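Drundale Allotment and Footpath Association
Minutes of the ordinary meeting, 31st January

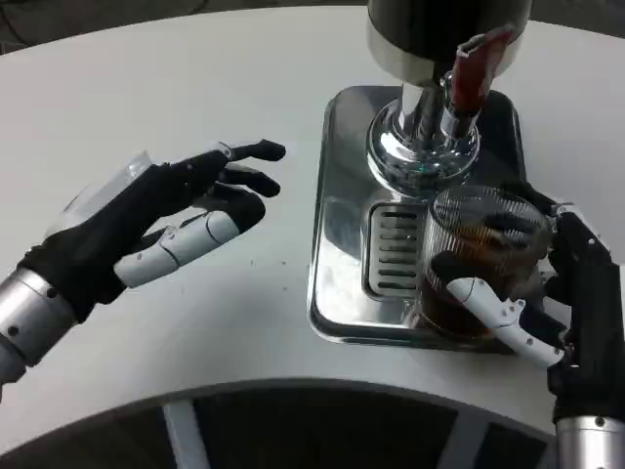
2 min read

Present: seven members of the association, with the clerk taking minutes. Apologies were received from the Paltard representative. The meeting was quorate.

1. Minutes of the previous meeting
Approved with one correction. Under item 5, "upper sluice" should read "lower sluice".

2. Matters arising
The replacement padlock for the Dogar gate has been fitted. Keys are held by the clerk and by the plot secretary. The old keys are to be handed in before new ones are issued.

The letter to the county on the culvert at Trerkuvberg Lane has had no reply. The clerk will write again and attach the January water readings.

3. Water supply
The main to the lower plots was shut off during the freeze and has not been turned back on. A split joint was found at the standpipe nearest the Paltard boundary. Two quotes were requested and one was received. It covers the joint, a new stop valve and 27 feet of pipe laid below the frost line. Members asked whether the price includes backfill. The quote does not say. Decision deferred until the second quote is in.

Standpipes on the upper plots remain in use. Plot holders are reminded to detach hoses after watering.

4. Footpath, Drundale to Dogar
The section below the stile floods after heavy rain. The chair of the path group proposed a drainage ditch on the uphill side, with crushed stone laid over the worst 80 feet. An alternative was a raised boardwalk. The boardwalk was judged too costly to maintain and was not seconded.

Resolved: to dig the ditch first and review the surface after one wet season. Carried, with one abstention.

The landowner's written consent is needed before any digging. The path group will obtain it.

5. Plot rents and vacancies
Two plots are vacant, both on the north side. The waiting list will be worked in order. The first name on the list has asked for a half plot only. Agreed that plots may be split where the holder on the other half consents in writing.

No change to rents was proposed.

6. Compost delivery
The spring load will be tipped at the Trerkuvberg entrance as before. Vehicles are to keep off the turning area on the day of delivery. Orders to the clerk in writing.

7. Any other business
A member reported rabbit damage along the east fence. The wire has lifted at the base in several places. To be inspected with the water main.

The noticeboard at the Dogar gate needs a new hinge. Clerk to purchase.

8. Next meeting
Date to be set once the second quote for item 3 has been received. Items for the agenda should reach the clerk a week in advance.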